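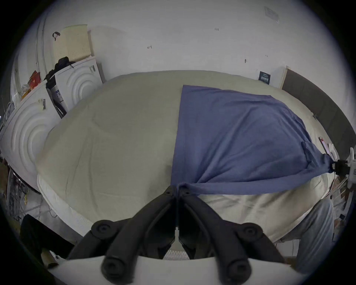 A two-finger gripper holding one corner of a blue cloth on a bed.

Corner-first spreading

By Hanneke Verbruggen. Article begun in May.

Corner-first spreading is a method for teaching robots to lay out sheets, towels and other soft cloth. A gripper takes hold of one corner before any pulling begins, and the rest of the cloth is straightened from that point. It was developed by Hanneke Verbruggen and Yupin Thongsuk as part of the Wodside project.

Method

People carry out the task with hand-held grippers, and the recordings are used to train a control program called Coltix. Each recording is split into grasping, lifting, pulling and letting go. The program learns the stages together, but errors are scored for each one separately.

The training set holds 436 recordings made in furnished rooms. Verbruggen left out 5 others in which the cloth fell to the floor. Beds were preferred to tables, as a soft surface gives way under the fingers and makes a thin corner harder to pick up.

Results

In a test of 500 attempts, Coltix did better than an earlier program, Ritchie, which chose its grasp point from the middle of the cloth. Most of the gain came in the pulling stage. Grasping improved only slightly — thin cotton remained the hardest material for both programs.

Limits

The method needs at least one corner in view. When all corners are folded under, Coltix often takes hold of a crease by mistake. Thongsuk has since worked on a search step for such cases, using two grippers at once.

Last updated: May

Contact | © Clumo | Back to top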